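Le panier-repas fait son entrée au coin dînette de la ludothèque Jaber

19 octobre 2026 - Vie locale

On connaissait le coin dînette de la ludothèque Jaber pour ses casseroles dépareillées et sa petite table toujours prise d'assaut. Depuis la rentrée, il faut y ajouter le pique-nique ! L'équipe a ouvert un nouvel espace entièrement consacré aux repas à emporter, avec des paniers, des nappes et toute une collection de sandwichs factices que les enfants composent, emballent, vendent, livrent et font semblant de dévorer, souvent dans le désordre.

L'idée vient de Borghild Lie, qui anime les ateliers du matin. Elle avait remarqué que les plus jeunes passaient moins de temps à « cuisiner » qu'à transporter leurs plats d'un bout à l'autre de la salle. « Ils chargeaient tout dans des boîtes à chaussures, des capuches, des camions. On s'est dit qu'il fallait leur donner de vrais paniers et les laisser partir en promenade », raconte-t-elle. Un premier essai avait eu lieu en février, sur deux tapis poussés contre la fenêtre. Le succès a été tel que les tapis ne sont jamais retournés dans la réserve.

Le nouvel espace occupe maintenant l'ancien coin lecture, déplacé à l'étage. On y trouve un comptoir à hauteur d'enfant, une caisse enregistreuse à gros boutons (très disputée), des ardoises pour écrire le menu du jour et, au sol, une grande surface libre où étaler les nappes. Les étagères basses ont été fabriquées sur mesure par l'atelier Zondwood, dont le menuisier, Kjell Hedlund, est passé trois fois pour vérifier la hauteur des tablettes avec les premiers intéressés. Ils ont voté pour la plus basse, évidemment.

Mais ce sont les sandwichs qui font parler d'eux. L'équipe en a réuni 30, tous différents, et ils sont vraiment réussis : on reconnaît la garniture au premier coup d'œil, et plusieurs sont présentés sous film transparent, comme dans la vitrine d'une boulangerie de gare. Ce détail plaît énormément. Les grands de cinq ou six ans s'en servent pour jouer à la sandwicherie, avec commandes, réclamations et monnaie à rendre. Les petits, eux, adorent le bruit du plastique et remplissent les paniers jusqu'à ce que plus rien n'y entre.

Gøran Grønli, père de deux habitués, s'est laissé prendre au jeu. « Ma fille m'a vendu un jambon-salade à 300 euros. J'ai essayé de négocier, elle m'a proposé une serviette en plus. » Il vient désormais chaque semaine et avoue rester assis sur la nappe plus longtemps que prévu - les enfants le resservent sans lui demander son avis.

Côté apprentissages, il se passe beaucoup de choses dans ce mètre carré de faux gazon. Préparer un panier, c'est choisir, trier, ranger ce qui est haut à côté de ce qui est plat, se demander combien de convives arrivent et si chacun aura sa part. Folke Eklund, éducateur de jeunes enfants, y voit aussi un formidable terrain de langage. « Prenez un sandwich dont on voit les couches. L'enfant les nomme dans l'ordre, il compare avec celui du voisin, il dit ce qu'il aime et ce qu'il déteste. On a eu une longue discussion sur la salade, qui n'a pas que des amis. »

Les familles peuvent aussi emprunter le matériel. Dix paniers, préparés avec leur nappe et un assortiment de provisions, rejoignent le prêt à domicile pour une durée de 20 jours. Chacun porte le nom d'une promenade imaginaire, inventé par les enfants : le panier Plirnberg part à la montagne, le panier Wenamon descend le fleuve en bateau. Une fiche glissée à l'intérieur donne la liste du contenu, à vérifier avant le retour. Pour les sandwichs emballés, merci de laisser le film en place et de ne pas confier ces pièces aux tout-petits sans un adulte à côté. Un coup de chiffon doux suffit pour l'entretien.

La ludothèque, qui compte 1 137 adhérents, ne compte pas s'arrêter là. Edvin Haugland, son responsable, aimerait compléter la collection avec des fruits, des thermos et des parts de tarte, et il a déjà reçu plusieurs propositions de parents couturiers pour les nappes. Les dons de paniers en bon état sont les bienvenus, à condition que les brins ne piquent pas et que les anses tiennent bien. On peut les déposer à l'accueil pendant les heures d'ouverture.

Un grand goûter sur nappe est prévu avant les vacances, avec du vrai pain cette fois. Les enfants s'occupent du menu, les adultes apportent les boissons. L'entrée est libre pour les adhérents et leurs invités, et l'inscription se fait sur le cahier posé près du comptoir. Les places partent vite, alors n'attendez pas trop pour réserver un bout de nappe !
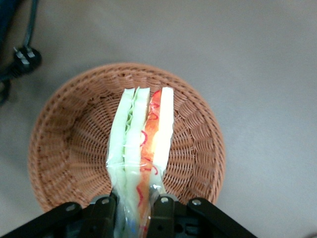
Un sandwich de dînette sous film transparent et un panier rond en osier.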